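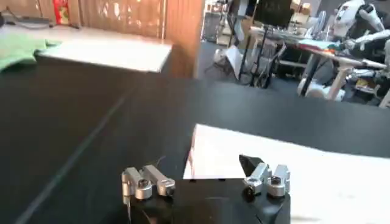 How to Refinish a Worn Black Tabletop

Home Projects Furniture Paint & Finish Contact

Last updated: July

A black painted top shows every ring and scuff, and after a few years of daily use it goes gray in the spots where people rest their arms. You can bring it back with a light sanding and three thin coats. The job takes one afternoon for the prep and the first coat, then two short sessions for the others. These steps are for a painted or previously varnished wood top. They won't work on glass or stone.

What you need

Sandpaper in 120, 220 and 320 grit
A sanding block
Liquid dish soap and a bucket
Lint-free rags
Painter's tape
A 4-inch foam roller and tray
Black water-based enamel, one quart
Clear topcoat, satin or semi-gloss
1000 grit wet paper, if you want to rub out the finish

We used Skisent enamel in satin black and Prurkley clear coat. Other brands are fine as long as both products are water-based.

1. Clean it first

Wash the top with warm water and a small squirt of soap. Wipe it again with plain water and let it dry. Don't skip this even if the top looks clean. Furniture polish leaves silicone behind, and sanding over it pushes it into the scratches. If water beads up in patches, wash those patches a second time.

2. Take the top off if you can

Most tops are held on with screws through the apron or with small metal clips. Put the screws in a jar. If the top won't come off, tape the apron and legs and cover the floor underneath.

3. Fill the dents

Press wood filler into anything you can catch with a fingernail. Leave it a little proud. Check the label for drying time, and give deep spots longer. Fröhlich two-part filler sands flatter than the tub kind but sets in 5 minutes, so mix small amounts.

4. Sand

Start with 120 only on the filled spots and on any peeling finish. Go over the whole top with 220, always with the grain. You want an even dull surface with no shiny islands. Ease off near the edges, where it's easy to go through to bare wood. If you do go through, spot prime those areas and let them dry before going on.

Vacuum, then wipe with a damp rag. Wait until the top is dry.

5. Roll the color

Pour a little paint in the tray and load the roller lightly. Roll in one direction across the top, then go over it once the long way with almost no pressure. Stop there. Going back into paint that has started to set leaves marks.

Let it dry overnight. Sand lightly with 320, wipe, and put on the second coat the same way. Two coats cover most tops. A top that was white or light pine may need another.

6. Clear coat

Stir the can, don't shake it. Roll one thin coat of clear, wait the time on the label, scuff with 320, and roll the second. A third coat is worth doing on a kitchen table or a desk.

7. Rub it out (optional)

After a week, wet the 1000 grit paper with soapy water and go over the top lightly. Wipe often and check your progress. Finish with Fesar paste wax on a soft rag.

Problems

Bubbles: the roller was moving too fast. Sand flat and recoat.
Cloudy clear coat: the coat was too thick, or the room was damp. Give it a few days before deciding to redo it.
Dust specks: knock them off with 320 between coats.

Keep hot pans off the top for the first month and use a damp cloth for cleaning.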